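Sports > Bowling > Features

The Last Wood Lanes at Turkbridge

8 min read

Most bowling centers replaced their wood lanes with synthetic panels decades ago. Turkbridge Lanes replaced most of its own. Of the 23 lanes in the building, 21 are synthetic and 2 are still maple and pine, at the far end past the snack counter. The Rallis League, which bowls there from September through April, rotates every team across the wood, and scores on those two lanes have been an argument for as long as the league has kept a spreadsheet.

The argument is about oil. A lane is dressed with a thin film of mineral oil, thicker in the middle and thinner toward the gutters, laid down by a machine that travels from the foul line toward the pins. The ball skids where there is oil and hooks where there is not. A right-hander who misses slightly to the inside finds more oil and the ball holds its line. One who misses to the outside finds less, and the ball comes back. That forgiveness is built into what is called a house pattern, and every league bowler depends on it whether or not they can describe it.

On the synthetic lanes the pattern behaves predictably. The surface is hard and nearly flat, and the oil stays on top until a ball picks it up or pushes it downlane. On the wood, the oil sits on a urethane finish over boards that have been sanded many times. The finish is softer. Over a season the balls wear a shallow track into it, usually just outside the second arrow, and a ball that enters the track tends to stay in it. The house machine, a Farex, applies the same volume to both surfaces. The results are different by the third frame.

Ourania Xenos has been head mechanic at Turkbridge for most of her working life, and she is the person the complaints go to. She runs the wood lanes on their own program, with a shorter pattern and a slower pass over the front section. She also strips them by hand before tournament play, using a Zesteo cleaner cut with more water than the label suggests.

"The machine assumes the lane is flat," she said. "These two are flat in places."

She keeps a log of both lanes. It records the games bowled since the last screening, the tape readings from three distances, and the humidity in the building at opening. Screening is a light abrasion of the old finish before a new coat goes down, and she schedules it by use. Her limit is 4,000 games per lane. Past that point the tape readings show the track wet on either side and nearly dry in the middle, and no program on the Farex will correct it.

Resurfacing is a different job. It means sanding to bare wood, leveling, and refinishing from the approach to the pin deck, and a lane can take only so many before the nails that hold the boards together come too close to the surface. The mechanic before Xenos left her a note of the remaining depth at several points. She has measured it again since and got smaller numbers. She expects one more full resurfacing on each lane. After that the choice is to buy overlay panels or rebuild the front section, and the firms that used to rebuild fronts have mostly closed.

The league has considered leaving the wood lanes out of the rotation. A proposal came up in August, before the season began, and failed. Those who voted to keep them were split between bowlers who average higher on the wood and bowlers who average lower but consider it a fair test. The score sheets support both groups. Players with a low rev rate and a straight approach gain a few pins per game, apparently by throwing directly up the track. High-rev players lose more than that. Their ball reads the dry strip early, uses up its energy before the pins, and leaves the corner standing.

Practical advice for anyone bowling there for the first time is limited. Use a weaker ball than you would elsewhere, with some polish on it. Move inside the track by a few boards and watch one full game before moving again. If the ball suddenly goes straight late in the second game, the oil has carried down — move back toward the track and slow down slightly. Do not ask for the lane to be redressed between games. It will not be.
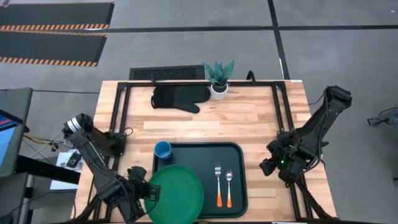
A wood lane is built from narrow boards set on edge and fastened side by side, hard maple at the front and the pin deck, where the impact is, and softer pine between them. The joint where the two meet is visible as a row of interlocking fingers just past the arrows. Anyone who has leaned on a butcher-block tabletop knows the general look, with blond strips running next to honey-toned ones. On a lane the color differences have a use, and many bowlers aim at a dark board in preference to an arrow. On the older of the two lanes at Turkbridge, the board most people aim at is a brown one slightly right of the center arrow. Xenos says it will survive the next sanding, though it may come out lighter.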